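Clause 32

The procedure for tabletop cleaning work had 31 clauses when Marlene Dufour was asked to review it. She read it twice at her desk in the Skaltow building and then took a printed copy down to the work floor, where she stood beside the operator's chair from nine until noon and made marks in the margin.

The task under review was dusting. A two-tier shelf was set on a table, small pieces of colored paper were put on it, and an arm with a two-finger gripper moved a duster over the boards. Clause 4 covered the grip. Clause 9 covered the speed of approach. Clause 17 said that the shelf had to be set up by hand between runs, and that the person setting it up had to tell the operator before reaching over the table.

It did not say how. 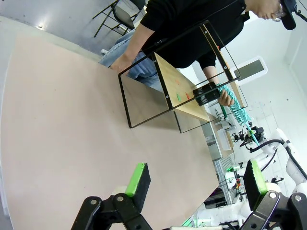

Sawatzky had been setting up the shelf since April. He told the operator by saying "in" and, when he had finished, "out." The operator, Oteck, answered each word by repeating it. Dufour wrote down the times. By mid-morning the two men were no longer waiting for each other's answers. By eleven Oteck had begun to say "out" first.

She asked him about it during the break.

"He's out when I say it," Oteck said. "I can see him."

"Do you look before you say it or after?"

He thought about the question for longer than she had expected. "Same time," he said.

She went back upstairs and opened the run log. It held 3,220 entries. Each had a start time, a stop time, a result code and a column for remarks. In nearly all of them the remarks column was blank. She sorted by the gap between one run and the next and found that it had been getting shorter for weeks, a second or so at a time. No stop had been recorded in that period. The log would have supported the view that the procedure was working, and her manager took that view when she called him.

"You want to add a clause for something that hasn't happened," he said.

"I want to add a clause for something that happens every run."

"Is it long?"

"Two sentences."

He told her to send it. She wrote the first sentence in a few minutes: The person at the table shall be the only one who may declare the table clear. The second took the rest of the afternoon. She tried a version with a light and a version with a button. She tried a fixed pause and struck it out, knowing that Oteck would learn its length and stop listening for its end. At half past five she took a draft back to the floor and asked them to run it.
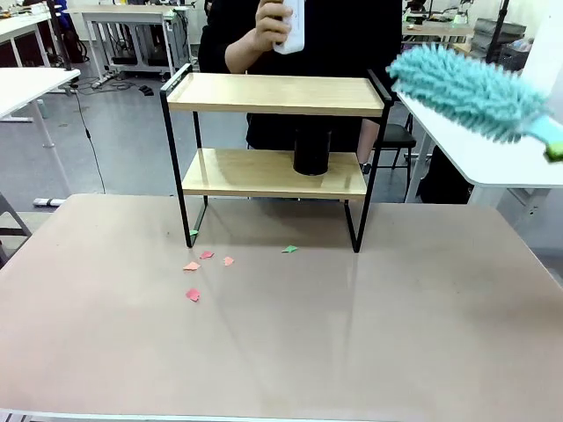 Floltia Procedures and Review Team: Fiction Page

The second sentence read: The operator shall not move the arm until the declaration has been heard and repeated.

"That's what we did at the start," Sawatzky said.

"Yes."

"So it's the old way."

"The old way wasn't written down," Dufour said.

They ran it. Sawatzky said "in," and Oteck repeated it. Sawatzky put the paper on the board, straightened the frame and stepped back. Oteck had his mouth open. He closed it again and kept his hands still, and the arm stayed where it was.

Sawatzky was looking at the shelf. He reached over once more and turned it a little to the left.

"Out," he said.

"Out," said Oteck.

Dufour entered the time in the remarks column and signed beside it.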